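Visit to the autumn open day at Cidlow
Report by Leire Benítez

On a Saturday in November I went with my colleague Telmo Segura to the open day of the workshop at Cidlow. We both repair small appliances for a living, and we wanted to see with our own eyes if a machine can already take over some of the chores we do each day.

The morning

The doors opened at ten. We got badges number 113 and 114, and a paper map on which the toilets were in the wrong place. Our guide was Montserrat Urquijo, who has worked there since the beginning. She was very patient with my English and with Telmo's questions, which were many.

The first room was for household tasks. An arm by the firm Lesto was folding towels on a table. It folded 24 towels while we had our coffee, and two of them it had to start again. A towel is a simple thing, of course. When a visitor gave it his scarf, it stopped and waited for a person. Montserrat said that this is the correct behavior and they worked a long time for it.

In the same room they had a trial with dishes. Cups went well. Thin glasses they do not try in public.

The shop floor

After lunch we went down to the hall, in a building that carries the year 1797 over the door. It is cold there, so bring a jacket. Valeriano Tejada explained the work of fetching and returning parts, which interested me the most because it is near to my own job. He has a list of 31 tasks which he would like to give to a machine. The arm does nine of them well enough to be left alone — the others still need somebody standing close.

The difficult part, he told us, is reaching in near large metal equipment. The gripper has two fingers, and from the camera at the wrist the view is smeared whenever the arm moves fast. For this reason they slow it down for the last bit of the way. Telmo thought it was too slow to earn its money. I am not so sure, as I also go slowly when I am tired.

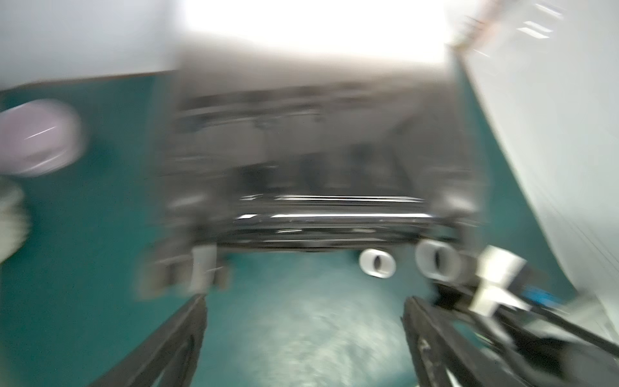
Questions from the visitors

At four there was a talk with Teodoro Montes from Risgate. A lady asked when she can have one at home to clean the bathroom. He answered that he would not buy one for that yet, and I liked this answer. Another visitor asked about the price, but he did not want to say a number.

We left at half past five. Telmo still wants to see the towels again in spring, and I will write to Valeriano for his list.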